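Karnach puts two grippers through their paces on the small stuff

It has been a busy summer at the Karnach automation workshop, where Kurniawati Gunawan and Arwel Howells have been comparing gripper settings on a two-armed bench, with toy animals and a blue plastic tub standing in for the odd-shaped parts that customers like to send along.
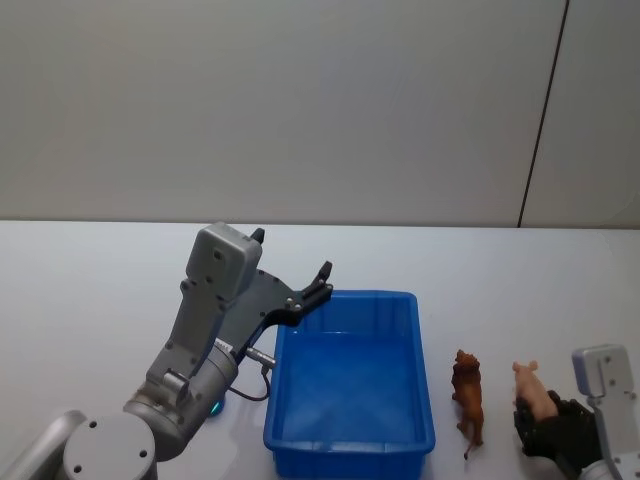
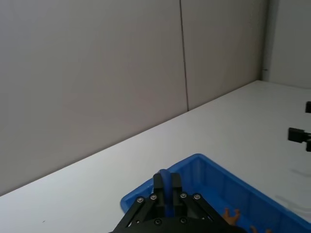
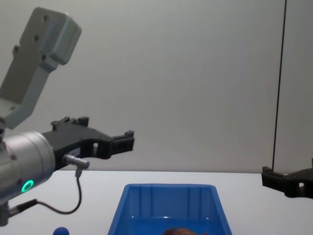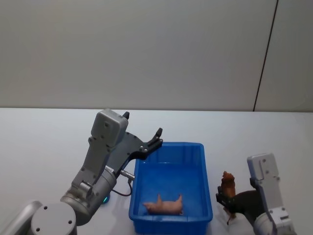
Workshop News

The question sounds simple enough: how firmly, and how fast, should a pair of jaws close on something that has legs, ears and a tail? Kurniawati began with the Gosis controller back in April and has since run the same routine on the Kamard one, 265 picks on each, with Arwel keeping the log (and, we hear, a very full teapot).

The pink pig has been a favorite with everyone who stops by, though Arwel says the lion is the better test, as a mane gives the fingers so many different places to land. Picks were made at 12 speed settings, and the two of them have plenty of opinions about the top three!

Kiều Thái, who looks after the wrist cameras, would like to try a darker tub next, and Gwilym Pritchard has promised to find one. The full log will be shared at the open bench evening on 2020-08-06, with room for 25 guests. If you'd like to come, please drop Berwyn Prothero a line at the front office.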